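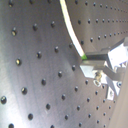 Bench Plate Finisher (part time, Clunavau workshop)

Stöcker makes and refurbishes drilled metal work plates for labs, repair shops and teaching workshops. We are looking for one person to join the finishing bench in September. The job is 30 hours a week, Monday-to-Friday pattern agreed with you, starting at 7:30 in the morning. Pay is 695 a week before tax, paid weekly.

What the work is

Our plates have a brushed face and a regular grid of threaded holes. Customers bolt clamps, posts and fixtures to them, so every hole has to take a screw by hand without catching. Most of the job is getting them to that point and keeping the face clean while you do it.

You will:

Clear chips and old thread compound out of the holes
Run a tap through each hole and check it with a gauge
Brush the face along the grain and wipe it down
Mark damaged threads on the job sheet and set the plate aside for repair
Wrap and crate finished plates for shipping

A typical plate in our catalog has about 400 holes. Some customers send in older ones from the Bovisetti range, which have a different thread, and these are kept on their own rack with their own taps. Please don't apply if repetitive handwork bothers you. It is most of the day.

What we need from you

Good close-up eyesight, with glasses if you wear them
Steady hands and some experience with hand tools
Able to read a simple drawing in English
Comfortable standing for most of a shift, with stools available
Able to lift 15 kg. Larger plates go on the hoist or are moved by two people

Machine shop experience is useful but not required. Training takes two weeks and is paid at the full rate. If you have tapped holes before, bring an example of your work to the interview if you have one.

What we provide

Gloves, safety glasses, work jacket and a boot allowance
All hand tools, including your own set of taps and gauges
Paid breaks, a kitchen with a stove, and free parking behind the building
Paid vacation from the first month

The bus from Skevwood stops at the end of the road. The first one gets in at 7:10.

How to apply

Send a short letter and a list of your past jobs to Lieselotte Stöcker at the workshop office, or drop them off at the front desk before 4 p.m. Tell us when you could start and whether you would want more hours later on. Interviews last an hour and include a short bench test on a scrap plate.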